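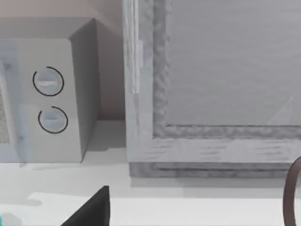 We went to the Derkell open day in February to decide what to put in next year's equipment budget for the Britovico test kitchen. The question we took with us was whether to buy a pair of Rallero arms outright, rent them, or spend the first year on simulation only and leave the hardware for later. Derkell sells all three. Most of the morning was spent at the simulation desks, where the kitchen they use has a white counter, a microwave with two round knobs one above the other, and a grey cupboard with a wood grain next to it. The knobs interested us more than anything else. Our own ovens are all dial-operated and we have been told by other suppliers that dials are harder to plan for than push buttons. Derkell's view was that the dial is manageable but that we should allow time for it, and they would not put a figure on how much.

The site is a single-storey unit with the simulation room at the front and the hardware hall behind it. Visitors were taken round in groups of up to 40, which was too many for the hall and meant we heard little of the first talk. We went back at two o'clock when it was quieter and got better answers.

Costs first. The simulation licence is £1380 per seat per year, with support by email. Phone support is extra and priced on request. We would need three seats: two for the kitchen team and one for maintenance, who will end up looking after whatever we buy. Training is charged separately. The sales sheet gives it as a day rate and does not say how many days are normal, so we have asked for that in writing.

The licence does not include the computers. Our present desktops are below the specification on the sheet, and the draft budget did not have a line for replacing them. It does now. We should get a price from our usual supplier before accepting Derkell's bundle. 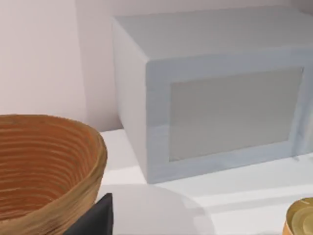

Objects are the other cost we had not thought about. The software comes with a library of household and kitchen things, and anything outside it has to be made. You can make them yourself if you have someone with the skills, which we do not, or Derkell will do it for a fee per item. We went through our own list at the desk. Cans, jars, bottles and baskets are covered well enough for our purposes. Our lidded trays and the stacking tubs are not, and those are the things we handle most. Before we ask for a quote we need to cut our list down to the items that matter, and the kitchen team should do this with the real items in front of them.

We also asked whether work done in simulation would carry over to the arms if we bought those in the second year. The answer was yes, with adjustment on site. The staff member we spoke to was fair about this and said that the layout of the real bench makes a large difference. If the oven sits further back than it does in the model, or the counter is a different height, some work has to be repeated. So the bench drawings need to be settled before we start, and ours are still in draft.

On the hardware itself we saw a pair of Rallero arms in the hall but did not get to use them. Delivery is eight weeks from order. The price depends on the grippers chosen, the mounting and whether the guarding is supplied by Derkell or by a local firm. We were advised to have the floor checked and to allow for a separate electrical supply. Neither is in the draft budget. We measured the gap between the mounting plates with a tape and it would fit the long bench but not the short one.
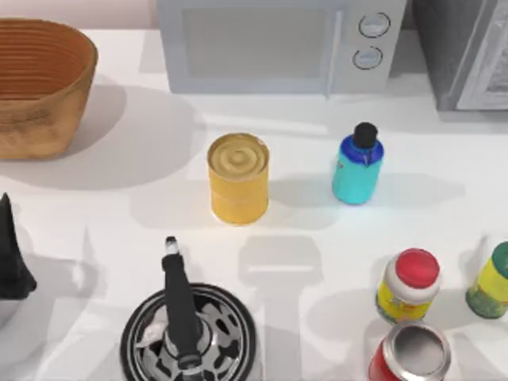 Renting looked cheap on the first page of the sheet and less so on the second. There is a minimum term, a deposit, transport both ways, and a charge for cleaning if the arms have been used near food. That last one would apply to us every time. For a short trial it may still be the right way to do it. For anything longer than a few months we could not make it come out cheaper than buying.

We had arranged to see Mthembu on the same trip for comparison, but their demonstration room was closed for building work and we only had a short meeting in the office. Their arms are leased with simulation included, so the two offers cannot be set side by side until we have a full quote. It was promised by the end of the month. Their service engineers are based nearer to us, and that should count for something in the scoring.

Our recommendation is to budget for simulation only in the first year, with the three seats, the new desktops and the training, and to put a provisional sum against the arms for the year after. The floor and electrical checks should be done in the first year all the same, out of the building budget if that can be agreed.

Still to do:

Get the training days and phone support price from Derkell in writing.

Cut down the object list and ask for a price on the trays and tubs.

Finish the bench drawings, including the height of the counter and the position of the oven.

Chase Mthembu for the lease quote.

Ask the insurers whether unattended running overnight would change our premium. Derkell could not tell us, and the draft assumes that it does not.

Parking at Derkell is limited and the overflow is across the main road. Anyone going to the follow-up visit should get there before nine.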